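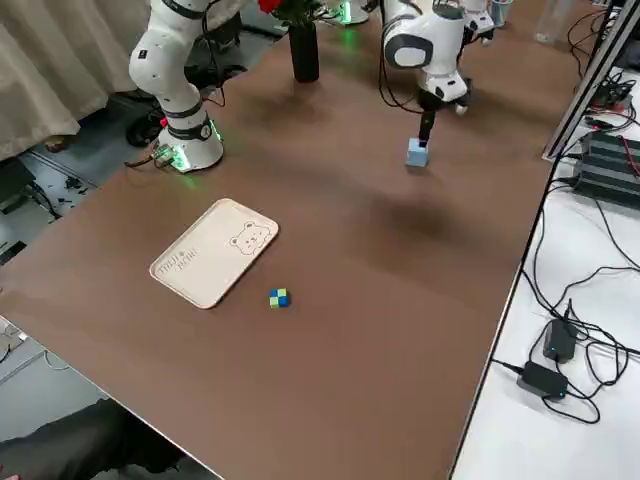 Cleaning a proof set that hazed in the original case
December

millcreek_mike
Picked up a 1970s proof set at a Sunday show, six coins, still in the case with the paper insert. Five of them look fine. The half dollar has a milky haze over the whole obverse, like somebody breathed on it and it stuck. Paid 28 bucks for the set so I'm not going to lose the house over this, but I'd like to see the field again. Can it be fixed without making it worse?

oldtokens
Yes it can be fixed and yes you will make it worse. Leave it alone.

Vivek Kandpal
Depends what the haze is. If it came off the plastic or the insert, pure acetone takes it off and leaves the metal alone. If it's in the surface, nothing you own will help. Try acetone first. Glass dish, not plastic, unless you want to own a coin and a puddle. Window open, stove off.

millcreek_mike
Is nail polish remover the same thing? My wife has a bottle.

oldtokens
See, this is what I mean.

Vivek Kandpal
No. It has perfume and oil and probably dye in it. Hardware store, the can that says acetone and nothing else. Soak it a few minutes, lift it out by the rim, rinse in a second dish of fresh acetone, let it air dry standing on edge against something. Don't wipe it. Don't pat it either, I know what people mean by pat.

halfdimeharry
I've used Prurnport dip on hazy proofs for years and they come out like mirrors. Two seconds in, rinse under the tap, done. I don't see why everybody's so scared of it.

oldtokens
They come out like mirrors because you took the top off. Do it three times and they come out like washers.

halfdimeharry
I have sold plenty of them and had one come back.

oldtokens
One was paying attention.

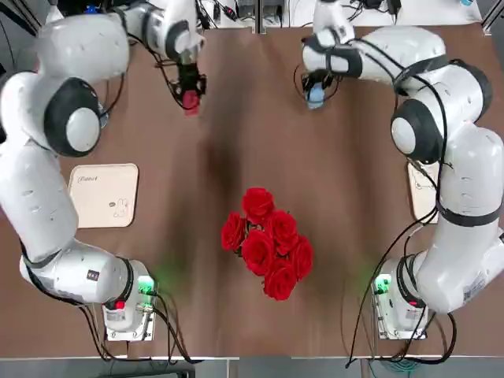 Posted by Solomiia Harasym, 9:40 pm

I'll stick up for Harry a little, which I don't expect to make a habit of. A quick dip on silver that's only lightly toned is not the end of the world, and plenty of coins sitting in nice holders have had one. The trouble is that Mike's half is copper-nickel if it's from most of the seventies, and dip on a copper-nickel proof is a coin toss in the bad sense. I dipped one when I was new at this and it went the gray of an old nickel in a parking meter. I still have it. It lives in my desk so I can look at it when I feel clever.

Mike, what year is the set, and is the case the hard kind or the soft flat pack? And is the haze even, or is it heavier on one side?

millcreek_mike
1973, hard case. Heavier toward the rim on the left, now that I look at it with the lamp. There's a sort of line where it stops.

Solomiia Harasym
A line sounds like something sitting on top. I'd do the acetone.

Vivek Kandpal
Same.

halfdimeharry
Fine, acetone. Then dip.

pennyjar17
Sorry to barge in but does anyone know where to get cases afterward? I cracked one of mine open and it will not go back together no matter how nicely I ask. The Stunarix ones are 105 for a box and I need one.

Vivek Kandpal
Get a single airtite-style capsule in the right diameter and keep the old case with it. Zhuravel used to sell them loose at the shows out here, usually from a shoebox under the table. You have to ask.

oldtokens
Zhuravel's capsules rattle.

Vivek Kandpal
They rattle if you buy the wrong size.

oldtokens
I bought the size it said on the shoebox.

millcreek_mike
OK, did it. Got the case open with a plastic guitar pick and only swore some. Most of the haze came off in the first dish. There's a faint patch by the date that didn't budge after a second soak. Rest of the field is black as a piano. One tiny hairline I'd like to believe was there already.

oldtokens
It wasn't.

Solomiia Harasym
It might have been. Leave the patch alone, put it in a capsule and go to bed.

halfdimeharry
Two seconds in the Prurnport and that patch is gone.

millcreek_mike
Harry, my wife read this thread and she says no. She'd also like to know why there's a can of acetone next to the toaster, so I'm signing off for tonight.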